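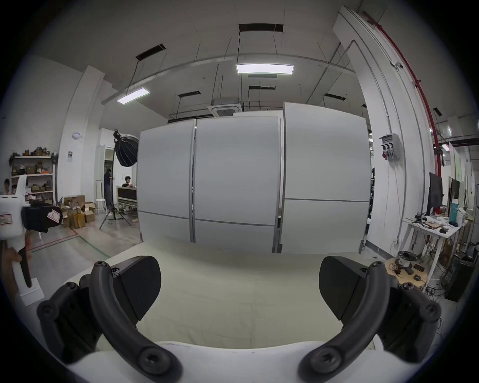 # A wall that moves comes to Prallcombe

**PRALLCOMBE, January 28, 2025.** Flidstead, the shared workroom behind the old seed merchant's, has a new wall. It has no door in it, it holds nothing up and it can be somewhere else by lunchtime. Bookings for the room it divides open today.

The wall is called the Lindsay and was made by Troltano, a small maker of partitions and shop fittings. It stands in three tall sections, pale panels in grey metal frames, and runs on castors. Flidstead ordered it in October, after a difficult summer in which the room was divided by a curtain, a clothes rail and good manners.

"We had been asking people to imagine a wall," said Oana Surdu, who runs Flidstead. "Some of them were very good at it. Others walked straight through and asked what we were all doing."

## What the wall is for

Flidstead's room is let by the half day to people who need a large table, decent light and somewhere to put things down. They pack parcels, photograph crockery, cut patterns, mend lampshades and sort the contents of their aunts' houses. Until now all of this has happened in full view of everyone else. A customer taking a picture of a teapot would get the teapot, the table and a man eating soup.

The Lindsay gives each job a plain background and gives the soup some privacy. Panels may be stood in a line, set at an angle or pushed right back when a large group comes in. Moving them takes two people and one of them has to be looking where they are going, a rule added in the first week.

Eamon Ó Néill of Troltano drew up the wall after a day spent sitting in the room with a notebook and a coat on. "I was asked for something light, strong, tall, cheap and invisible," he said. "They've got four of those, and I'd sooner not say which."

The seams between the panels have been left showing. An early sample hid them behind a strip of trim, which looked very smart and came off in Johannes Ndlovu's hand.

## The matter of the sheet

Pale sheets for covering tables and other surfaces are now included in the price of a booking. They were added at the request of regular users, who had been bringing their own, and in one case their own with a cartoon badger on it.

Flidstead's sheets are cream, near enough, and they crease. Austra Ots, who looks after the linen, has tried folding them, rolling them and hanging them over the wall, and has come round to the view that a sheet will do as it likes.
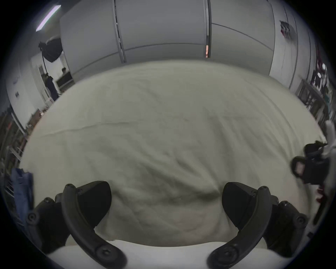 She does ask that users smooth it from the middle outwards before they start, and that they shake it over the bin when they finish. Pins should be counted out and counted back in. The same goes for beads, about which there has already been correspondence.

Anyone needing a perfectly flat surface is welcome to bring an iron. Flidstead owned one until October and would be glad to hear from whoever has it.

## Shelves, boxes and other people's boxes

The wall arrived together with a change in the storage rules. Regular users may keep one box on the white shelving between visits, with their name on the end that faces out. Boxes without a name will be opened at the end of each month by Kristaps Pētersons, who has promised to be fair and has a weakness for stationery.

The shelves have been sorted once already. The job took 13 hours across two weekends and turned up 23 rolls of parcel tape, every one of them started. These are now in a drawer by the kettle, and users are asked to finish one before beginning another.

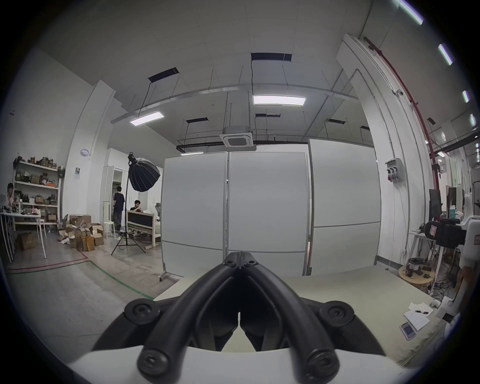
*The Lindsay wall at Flidstead, with the shelving to its left. Wall: Troltano.*

Cardboard is a longer story. Boxes come into the building faster than they leave it, and the space beside the shelves has become the place where they wait. Flidstead has no plans to forbid this, having tried. Flat boxes are free to anyone packing parcels, and full ones should go up on a shelf if they will fit.

## Lines on the floor

Users will also see coloured tape on the grey floor. The lines mark out zones, so that a table pulled out for one job does not drift into the next. Things should stay inside the line they started in, chairs included.

"People are very obedient about tape," said Mr Ndlovu, who laid it. "You can put up a notice in big letters and they'll lean a bicycle on it. Put down a bit of red tape and they step over it like a sleeping dog."

The notice in big letters has been taken down.

## An evening with the wall

Flidstead is holding an open evening next month for anyone who would like to see the room in use. There will be tea, a short talk by Mr Ó Néill on the history of the castor, and a chance to push a panel under supervision. Invitations have gone to 200 households in and near Prallcombe. The organisers expect the tea to be the main draw and have told Mr Ó Néill so.

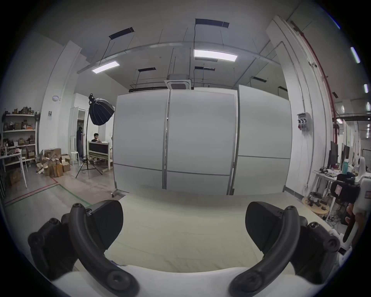 ## Booking and practical details

- The room is let in half days, mornings or afternoons. Evenings are by arrangement with Oana Surdu.
- The wall, one table and one sheet are included. A second sheet can be had by asking Austra Ots nicely.
- Please leave the wall where the next booking wants it. The plan is pinned up by the kettle.
- Lamps and stands go back against the side of the room after use.
- One named box per regular user on the shelves.
- Soup is allowed on the far side of the wall.

## Press enquiries

Oana Surdu, Flidstead, Prallcombe. Visits from the press are welcome on any weekday morning. Questions about the Lindsay's construction should be sent to Eamon Ó Néill at Troltano, who will answer them at length.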